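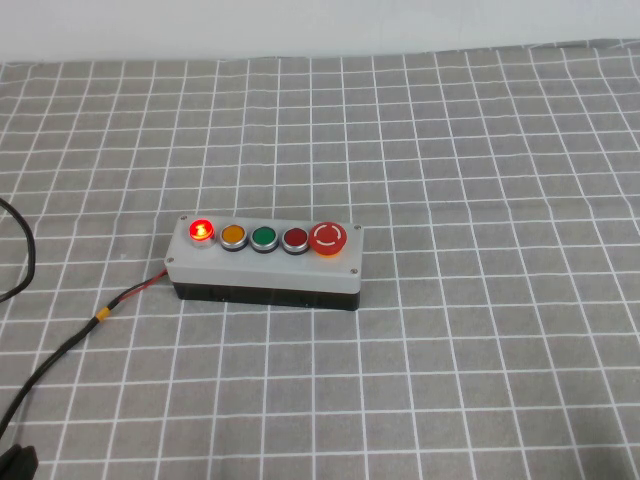
# Five-way control box – build and wiring notes

Notes and drawings for the small bench control box, Hedik pattern. The files cover the drilling template, the label sheet, the wiring table and the parts list. The box switches low-voltage signals only. Don't run mains through it.

## Layout

The enclosure is a light grey lid on a black base, with a screw at each corner of the lid. All the controls go in one row along the lid. From the left, with the cable end also on the left:

- P1: red indicator light
- P2: yellow-orange push button, flush
- P3: green push button, flush
- P4: dark red push button, flush
- P5: red mushroom emergency stop on an orange-yellow collar

P2 to P4 have silver-coloured rims and are not lit. The only light on the box is P1. People new to it sometimes take P4 for a second lamp, so the label sheet has the word STOP for that position if you want it.

P5 has a white circular arrow on top. Twist it that way to release.

## Files

- `template.pdf` – drilling template, print at 100%
- `labels.odt` – label sheet, black on white
- `wiring.csv` – terminal numbers and core colours
- `parts.csv` – parts list with Clornport order codes
- `presses.csv` – button log from the bench trial

Check the printed template with a ruler before drilling. The scale bar should measure 146 mm. Two of our first lids were drilled from a page the printer had shrunk to fit, and the end hole came out too close to the corner screw.

## Wiring

The cable comes in at the left end, near the join between lid and base. Leave enough slack inside to lift the lid off and lay it beside the base.

1. Fit the light and the buttons before connecting anything.
2. Wire P5 first. It uses the normally closed contact.
3. Wire P2, P3 and P4 to their own terminals with a shared return.
4. Wire P1 last and check which way round it goes.
5. Test every contact with a meter, then screw down the lid.

Tighten the lid screws by hand, working across the corners. The holes in the base strip easily.

P1 shows that the supply is on. It says nothing about whether a button has been pressed, and it stays on with P5 pushed in.

## The button log

`presses.csv` has 1,191 rows, one for each press or release in the bench trial in April. The columns are `row`, `position`, `state` and `gap_ms`, the last being the time since the previous row. P1 has no rows. Of the total, 453 belong to P3, which was used as the start button throughout.

Contact bounce has been left in. If you want clean presses, drop any row with a gap under 3 ms – that was enough for our buttons, but other makes may need more.

## Known problems

- The label sheet runs slightly wide in some word processors.
- `parts.csv` has no entry for the cable marker.
- The P4 terminal number is wrong in printed copies of the wiring table from before April. The CSV is right.

## Who did what

Drawings and wiring table by Edit Győri. Bench trial and log by Anselmo Lozano. Corrections to either are welcome, preferably with the terminal number.

Related items

Vultmont bench supply – wiring notes
Żak terminal strip, drilling template
Label sheets for small enclosures
Hedik two-button box (older pattern)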